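April, late afternoon, Brustuvstead workshop

OK, so I finally got around to sorting out the mixed stock for the gray bins, and I'm writing it down before I forget what went where. The delivery from Schwaiger had been sitting by the door in its carton and I was tired of walking around it. Most of it is the usual household mix, some soft, some boxed, a few odd shapes. I threw out anything with a torn flap and put the sticky stuff aside for a wipe with a damp cloth (no idea what got spilled on it, smelled like oranges).

The stock list is up to line 3286 now, which is silly, and at least 17 of those lines are things we gave away to the Celville people last year. I crossed those out in pencil. If you disagree, pencil erases!
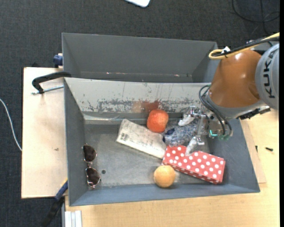

I like having the fuzzy textile in with the hard stuff. It never lies the same way twice and it makes the whole bin feel less like a tidy shelf. The polka-dot box is a keeper too, cheerful and easy to find again on the list. The flat off-white package has picked up some scuffs, but there's still a barcode on it and I'm leaving it in the mix for now. Please don't cover it with tape like we did with the last batch – the tape peeled and I was picking bits out of corners for days.

Shelf labels: I used up the last of the Jultura roll, 300 to a roll and somehow gone already. Need to order more, the small size this time, the big ones curl on anything fabric.

Other bits, in no order. Soft items go in the drawer under the window, please fold nothing, just drop them in. Boxes go on the low shelf with the printed side out. I bought 100 zip bags for the small parts and they turned out too narrow for half of them, so if anybody has a use for narrow zip bags, they're on my desk.

Still to do: weigh the new boxed items, fix the line numbers after the crossed-out ones, and find the lid for the blue crate – I had it in my hand this morning and put it down somewhere near the sink.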